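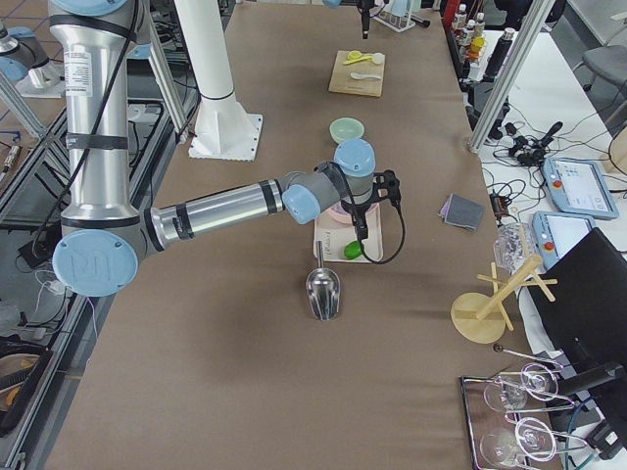 The summer lending shelf at the Lostolora branch library opened again on June 25, 2022, and if you have been waiting since last fall to get your hands on the big canning kettle, your time has come. For anyone new to town, the shelf is where you can borrow the kitchen things most of us want twice a year and have no room to keep. There are 491 items on it this season, everything from cake pans shaped like fish to a cider press that takes two people to lift. You do not need anything fancy to get going at home, either. A pink bowl on a pink tray, with a long table under it covered in brown kraft paper, is as good a start as any for an afternoon of jam, and the paper saves you a great deal of scrubbing when the berries get away from you (and they will get away from you).

Borrowing works the way it did before, with a couple of changes we hope you will like. Your regular library card is all you need, and you may take home up to three items at once for 12 days. Last year the limit was a week, and we heard from a good many of you that a week is hardly enough when the beans come in all at the same time and your sister-in-law has promised to help but can only come the following weekend. So we stretched it. Jars are still yours to buy, but lids and rings will be on sale at the front desk while they last.

Large items, meaning the kettles, the press and the two dehydrators, have to be reserved ahead. You can do that at the desk or by phone, and there is already a list of 63 names for the kettles, so please don't leave it until the peaches are ripe. If you find you won't be needing yours after all, give us a call and we will pass it along to the next person in line, who will be very happy to hear from us.
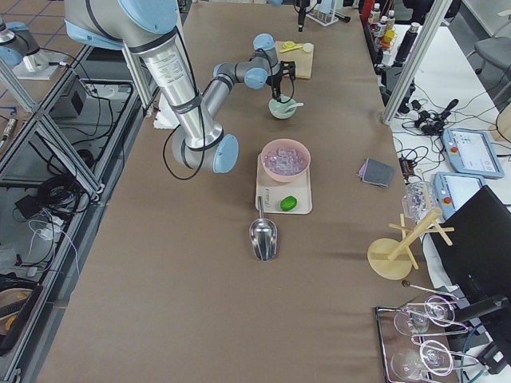 Lostolora Branch Library, Home and Garden Department

Along with the shelf, the branch is putting on a string of free kitchen evenings in the meeting room, and we would dearly love to see some new faces. The first is on strawberry jam, the second on quick pickles, and the third is an open evening where you can bring whatever your garden has given you too much of and we will all put our heads together. Children are welcome at all three as long as a grown-up comes too. Please bring an apron, a small bowl for tasting and a clean towel.

The berries for the jam evening come from Vonside Farm, out past the Skedetov bridge, and they are giving us a very kind price on them. The Joo Bakery on Main Street is sending over bread, so do come hungry. We have 100 copies of the new recipe booklet to give away, and it has the green tomato relish in it that so many of you asked about over the winter, along with the corrected sugar amount for the plum butter. If you made the plum butter from the old booklet, we are sorry, and we hope it was good on ice cream.

Things borrowed from the shelf should come back washed and dried, with all their parts, to the side door by the parking lot. Please don't put them in the book drop. The shelf stays open through the end of apple season.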